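Speaker notes: From Recorded Demonstration to Executable Plan
Presenter: Isauro Manríquez, Software Group, Sturau Institute
Session chair: Armindo Paiva
20 Jun 2019

Slide 1. Title

Thank the chair and the host department. State that the talk covers the software between the recording and the arm, and that the mechanical design of the gripper was presented at the previous meeting. Questions are welcome during the section on time alignment. All others should be held for the end.

Slide 2. Scope of the work

The Cello pipeline takes demonstrations recorded with a hand-held gripper and converts them into trajectories that a fixed arm can execute. It has four stages: ingestion, pose estimation, segmentation and retargeting. Each stage runs as a separate process and writes its output to disk before the next one begins. Members of the audience who used the earlier version will recall that everything ran in a single process and that one failed recording could stop an overnight batch.

The current set holds 2,000 demonstrations of short tabletop tasks. They were recorded in ordinary rooms, and the furniture was left as found.

Slide 3. Ingestion

Explain the file layout briefly. A recording consists of one video stream, one inertial stream and one stream of finger-width readings. The loader checks that all three are present and that their time stamps increase. It rejects a recording at the first violation and writes the reason in plain words to the log. Operators asked for this change. The old log gave numeric codes, and the table explaining them was out of date.

In the last batch the loader rejected 93 recordings. Most had a truncated inertial stream. Do not go through the full list unless asked; it is in the backup slides.

Slide 4. Time alignment

Speak slowly here. The camera and the inertial unit keep separate clocks. We estimate the offset by comparing rotation measured by the inertial unit with rotation recovered from the video, and we choose the offset at which the two agree best. The estimate is made once per recording and held fixed.

The finger-width stream has its own delay. It was first treated as a constant, and this proved to be a mistake: after a firmware update the value moved by 19 milliseconds, and the retargeted arm closed its fingers too late on small objects. The delay is now read from the calibration file stored with each recording.

Expected question: why is the offset not estimated continuously? Answer: the recordings are short, and a varying offset made the pose estimate less steady in our tests.

Slide 5. Pose estimation

The tracker builds a sparse map of the room and locates the camera within it. Blank walls and smooth desktops give it little to work with. Printed material, labels and small household objects help a great deal, provided that they do not move. Curtains and bedding require care, as cloth that shifts during a recording can pull the map with it.

The gripper's own fingers are visible to the camera throughout. A fixed mask removes that region before features are extracted. Without the mask, the tracker finds strong, stable features on the finger pads and screws and concludes that the camera is standing still. Mention that the mask must be redrawn whenever the pads are changed for a different type.

Slide 6. Segmentation

Each recording is divided into approach, contact, transport and release. The division relies on finger width and hand speed, with no learned component. Paiva's group at Holzer has compared this with a learned segmenter and will report in August. Refer the audience to that work and do not anticipate its results.

Slide 7. Retargeting and planning

The hand-held path is expressed relative to the first contact point and passed to the planner as a soft constraint. The planner may depart from it during transport but must follow it closely within the contact phase. Joint limits and collision checks are always hard constraints.

Light containers such as paper or plastic cups remain difficult. A small error in approach direction tips them before the fingers close. For these objects the planner lowers the approach speed and narrows the permitted range of wrist angles. Cluttered corners are the second difficulty, as the collision model is built from the sparse map and misses thin items such as pens and cables. A denser reconstruction is being tested on 103 recordings.

Slide 8. Tooling

The Skakton viewer shows video, finger width and estimated pose on a common time line. Staff use it to accept or return a recording. Show the keyboard shortcuts only if time allows. Point out that returned recordings are kept, with the reviewer's comment attached, and are used as regression tests for each new release of the tracker.

Slide 9. Recorded view from the hand-held gripper

Leave this slide on the screen during questions. The backup slides follow it, beginning with the rejection list.

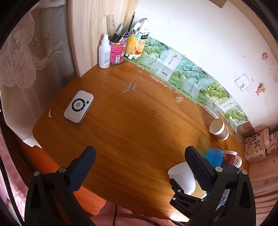

Backup slides should be opened only on request. When the rejection list is shown, explain that a recording may appear in it twice if it was submitted again under the same name. The calibration file format is given on the last backup slide, and written requests for the loader source should be directed to the Software Group.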